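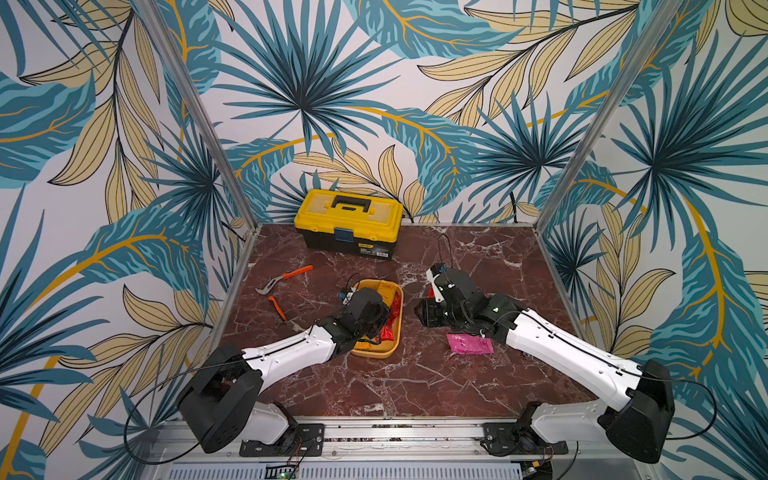 Put the Tools Back Before You Serve the Snacks

Published by the Editorial Board, Relemthorpe Household Review
November 16, 2023

Shared households and small workplaces tend to write rules for their kitchens and rules for their tool storage, and to leave unwritten any rule for the table where the two meet. It is the position of this board that the table deserves a rule of its own. A toolbox and a tray of snacks may occupy the same surface, provided that each has a fixed place and that loose items are returned to the one or the other before the table is used for anything else.

The question came before us in August, when the residents' association at Vinport asked for comment on its draft guidance for common rooms. The draft ran to 147 clauses. It dealt at length with chairs, lamps and the storage of bicycles, and it proposed that tools and food be kept in separate rooms at all times. We consider that proposal well meant and unworkable. Most of the 435 apartments at Vinport have one table of any size, and the person who tightens a cabinet hinge in the afternoon will set out something to eat on the same table in the evening. A rule that cannot be kept in an ordinary home will be ignored there, and the sensible parts of the guidance will be ignored along with it.

We would begin instead with the tray. A shallow tray with rounded corners costs little and settles a good many arguments. Packets placed in it are understood to be for sharing. Packets left beside it are in doubt, and may be taken for someone's lunch or for something waiting to be thrown out. The tray can be lifted away in one movement when the table is wanted for work, and a bright color such as yellow makes it easy to find on a dark surface.

The toolbox should stand toward the back of the table, with its latch facing the person who will use it. We have heard the view that a toolbox on a table is untidy in itself. We do not share it. A closed box with a good handle is a tidy object, and it is more likely to be used properly within reach than at the bottom of a closet.
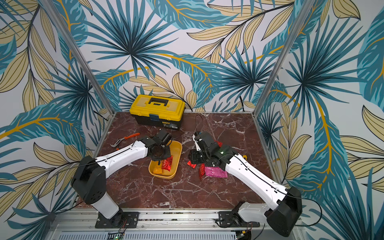 Pliers are the usual difficulty. They are used for a moment, laid down, and forgotten, and they seem to attract other small tools to lie beside them. Orange grips help, and we would encourage buyers to choose them, but a color that is easily seen does not put anything away. The board recommends that hand tools go back into the box before any packet is opened. Hands should be washed between the two tasks, and the table wiped.

A word is due on the surface. The Hivunton Housing Trust, in its own letter to Vinport, argued for plain pale tabletops on the ground that dirt shows on them. There is merit in this. A strongly veined red marble pattern is handsome, and it stands up well to a room with bold leaf wallpaper, yet small screws and crumbs are easily lost among the veins. We would not ask any household to replace a table it likes. We would ask it to wipe the whole of the surface, including the part behind the toolbox.

Some members of this board preferred the practice in use at Åberg, where a cloth is laid over the table whenever food is served. The majority thought a cloth one more thing to wash and fold. On this point we make no recommendation, and households may reasonably differ.

Vinport will vote on its revised guidance in the new year. We urge the association to strike the clause requiring separate rooms and to put in its place a short one naming the tray, the box and the order in which they are to be used.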